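Skikomer 600 Dehumidifier: Long-Term Review

Posted Jul 8, 2020
Filed under: Home and Workshop

The Skikomer 600 is a compressor dehumidifier aimed at basements, laundries and single-car garages. I bought mine at full retail from Gilchrist in April and have run it most days in a below-grade storage room with a concrete floor, one small window and a chronic musty odour. The room measures 21 square metres. Before the unit went in, a wall hygrometer sat between 74 and 79 per cent relative humidity, depending on the weather.

Setup

The unit ships upright and should stand for several hours before it is switched on. The manual states this on the second page, in small type. Castors are pre-fitted. The drain hose is supplied but short, and the fitting is a push-on barb with no clamp. I added a stainless worm-drive clamp from the hardware store. Without it the hose worked itself off the barb twice in the first week, and the water ran behind a shelving unit.

The power cord exits low on the left side and is long enough for most rooms. The manual advises against extension leads.

Controls

There are four buttons: power, mode, fan speed and timer. Target humidity is set by holding the mode button until the display flashes, then stepping through in increments of five per cent. The procedure is easy to forget. A dedicated button would have been better, and the older Grurard unit this one replaced had one.

The display shows measured humidity with a resolution of one per cent. Compared with my hygrometer on the opposite wall, it reads low by 3 points, consistently. I set the target at 50 to hold the room near 53. 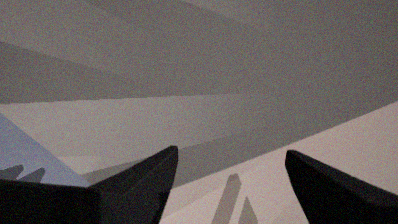 Settings survive a power interruption. I tested this by switching the circuit off at the panel for ten minutes. The unit restarted in the same mode at the same target, after the usual compressor delay. The timer did not survive, so anyone relying on scheduled off-peak running will need to reset it after an outage.

Performance

From a starting point of 76 per cent, the room reached 55 per cent in a little over nine hours with the door closed and the fan on high. It then cycled. In mild weather the compressor runs for short periods with long gaps between them; after heavy rain it runs nearly all the time.

Extraction falls away as the room gets colder, as expected from a compressor design. Below 12 degrees the unit enters defrost often enough to affect output. On the coldest mornings the coil iced over and the fan ran alone for long stretches. For an unheated garage in winter, a desiccant model is the better choice. Grurard makes one, although it costs more to run and adds noticeable heat to the room.

The bucket is smaller than I would like. On wet days it filled before evening, and the float switch shut the unit down correctly each time. The handle folds flat and the bucket slides out without catching, but there is no lid, and carrying it full up a flight of stairs is a slow job. Most owners with a floor drain will use the hose and forget about it.

Noise

On low, the fan is acceptable from the next room. On high, it will interfere with a television. The compressor adds a low hum that carries through a suspended timber floor. I cut it down by standing the castors on a rubber mat -- the kind sold for washing machines -- and the difference upstairs was obvious.

Maintenance

The filter is a washable mesh panel behind the rear grille. It pulls out from the side, so leave clearance. I rinse mine every second week. The manual gives 4,000 hours as the service interval for a coil inspection and lists the Dakodthorpe depot as the service address. I have had no reason to use it yet.

One fault so far: the grille lost a retaining clip in May. Gilchrist sent a replacement free of charge, which arrived in six days.

Verdict

Good extraction in a mild room, accurate enough once the sensor offset is known, and dependable after an outage. The hose fitting needs a clamp, the bucket needs a lid, and the humidity setting is buried. I would buy it again for a basement -- with the rubber mat in the same order.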